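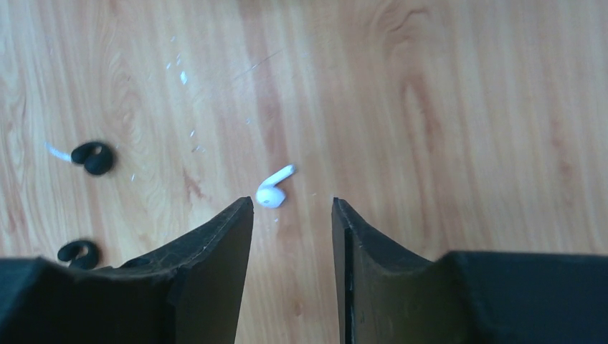 About us — Nureck Handling Review

Home | About us | What we look at | Reports | Contact

Nureck is a small outfit that looks into why robots drop, crush, pinch or lose the things they were bought to pick up. We don't build robots and we don't sell them. We get called when somebody has a machine that worked fine in the sales demo and doesn't work fine now, and the people who sold it say it must be the customer's fault. Sometimes it is. We say so when that's the case, and we still send the bill.

How we started

Perihan Kırmızıgül ran a returns line at Taşdemir, a repair and resale business for small electronics. The company had bought a two-finger picking cell to sort earbuds and their loose parts. The brochure gave it a very high success rate. Perihan's bench was getting a steady supply of marked stems and cracked housings, and the cell's own log said nearly every one of them had been a good pick.

She stopped trusting the log and had the bench check each piece by hand after the cell let go of it. Over one run of 1204 picks, 173 pieces came out damaged or ended up somewhere they shouldn't have been. The log had recorded 26 failures for the same run. The software called a pick successful if the fingers closed on something and stayed closed until the arm reached the tray. What the part looked like by then was outside its interest.

The supplier sent three people and a slide deck. The deck blamed lighting. Ozan Tatlı was one of the three, and he was the one who asked to see the fingertips. He left that job the following January and started Nureck with Perihan. The first report went out on 10/11/2018 and ran to 30 pages, which was too many. They're shorter now.

What we look at

Mostly grippers, and mostly small parts. A small smooth part on a hard flat surface is a mean test for a pair of rigid fingers. If they come in too high they slide over the top. If they come in too low they push into the table, and then something has to give — the finger, the mount, the part or the tabletop. A lot of faults that get written up as vision problems turn out on inspection to be a height setting that drifted, or a fingertip that was swapped for one a little longer and never measured.

We also look at what was lying around. Loose bits on a work surface get ignored because the machine wasn't asked to pick them up. They can still end up under a fingertip, or between a fingertip and the part. When we visit, please leave the surface as it is. We have driven a long way to see a fault and found a beautifully wiped table and no evidence of anything.

The other half of the work is safety, and it's less tidy. Small grippers get treated as harmless because they look it. At a site in Dultley we found a cell with its guard switch taped down so an operator could reach in and clear stuck parts while the arm was live. The force limit had been raised twice to deal with slipping, and the risk assessment still had the old figure in it. The operator's bruised finger had gone in the first aid book and nowhere else. We asked for the cell to be shut off that afternoon, and it was, after an argument.

What we don't believe

We don't accept a success rate until we know who decided what success meant. We don't accept "operator error" as the last line of an investigation, and we've been handed it as the first. We're wary of fixes that arrive before anyone has made the fault happen again. If a software update is supposed to have cured it, we'd like to run the old version next to the new one, on the same parts, and watch both.

We've been wrong ourselves. Our report on the Pevard trays blamed worn finger pads, and the real trouble was a loose bolt at the base of the arm that we had looked at and thought was fine. The corrected report is on the Reports page, with the first one left up beside it.

Working with us

Before a visit we ask for the raw logs, the settings as they are today, the settings as they were when the cell was handed over (if anyone kept them), and a box of the parts that went wrong. Please don't clean the parts. We'd also like an hour with whoever clears the jams, without their manager in the room.

We take no commission from gripper makers, and our reports go to the client in full, including the parts the client won't enjoy. Perihan handles new inquiries. Ozan answers technical questions, slowly, and usually with another question.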